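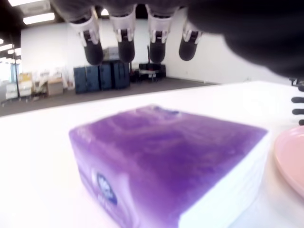 Right, hello everyone, and thanks for coming out. I'm going to talk about Trasta, a small hill town I've now been to twice, and how to see it on foot in a weekend. (Wait for the latecomers to sit down.)

Start with getting there. I took the slow train both times and I'd do it again – you come in along the river and the old walls pop up on your left just before the station. Sit on that side! From the platform it's 124 steps up to the lower gate, with a bench halfway, and I used the bench.

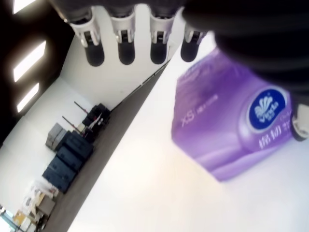
The old town

Go through the gate and turn right into Skindari Passage. It was a rope market once, then it was roofed over, and now it's mostly cafes and one very good key cutter. Mention the tiled floor. Mention the smell of coffee at eight in the morning.

Ask the room: who would stay inside the walls, and who'd stay down by the station?

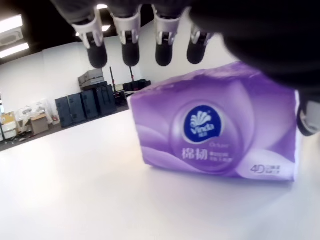
Someone at the Bemis talk said the walled part was too noisy to sleep in, and that she'd moved down the hill after one night. Fair enough, the bells do go on a bit. I had a back room and slept like a log, so ask for one of those when you book.

Next, the clock tower. It closes for lunch, which caught me out in April. The way up is narrow and you'll have to squeeze past people coming down, so leave the big rucksack at your hotel.
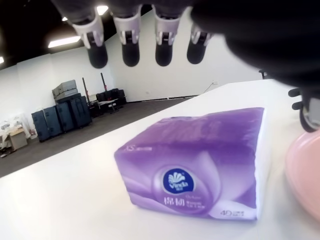 From the top you can pick out the path to the chapel, and that's my favourite walk of the lot. Take water. Go early if it's warm – there's hardly any shade after the second bend. Then questions, and the bus times are on the handout.

Ashby Travel Talks | Contact us | © 2023 | Back to top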